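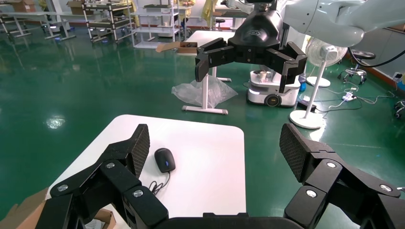 2022-09-27, matchmaking bench notebook, by the late shift

Picked up the Brulside lobby problem again. Short version for anyone skimming: new players in the Jodthorpe playlist are still being fed to people who have lived there since the beta, and the new players are still leaving. I would leave too.

Ran the replay script over last week's test pool, 2000 simulated matches, same seed as before. With the rating spread capped the way Poltov ships it by default, 38 percent were over before the halfway mark. We had been calling that "spirited." I have crossed the word out in the design doc.

Tried three things, in order of how much I believed in them.

Tighter spread: games get closer, queue gets long. Median wait went to almost 35 seconds on the quiet server, and the off-hours wait I am not writing down because someone will quote it at me.

Separate pool for the first five matches: better. Early losses look like losses and less like muggings. The trouble comes at match six, when the floor opens and the player drops into the general population with a shiny badge and no idea how to block.

Catch-up experience bonus for returning players: no effect on anything except the experience numbers, which look wonderful. Marketing will love it. They lose at a higher level now.

Lost an hour to a stale config. Nautiyal (the build box, may it rust) was still serving Friday's weights. If your numbers look exactly like mine from last week, that's the reason – clear the cache before you get excited.
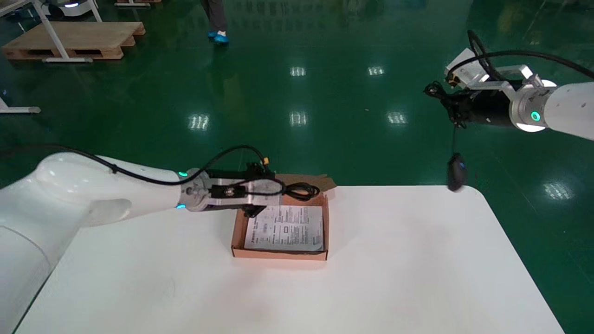

Should the beginner pool end after a fixed number of matches?

Probably at a rating confidence threshold, with the match count kept as a minimum. A fixed count treats somebody who has played shooters for years the same as somebody who just found the jump button, and the second one is who we keep losing.

Next: rerun with the threshold, same seed, and log party size this time. I forgot parties. A beginner queuing with a veteran friend currently counts as a beginner, and so, for the purposes of the pool, does the friend. This explains a couple of very sad lobbies.

Want it settled before the November patch freeze. Left the branch unmerged, tests failing, one of them on purpose.

Comments

benchwarmer_b: Use the highest rating in the party, not the average. We did the average once. Never again.

tickrate: Which test is failing on purpose?

late shift: The party one. The other one is just failing.

quietqueue: Can I have the off-hours wait? I promise to quote it only a little.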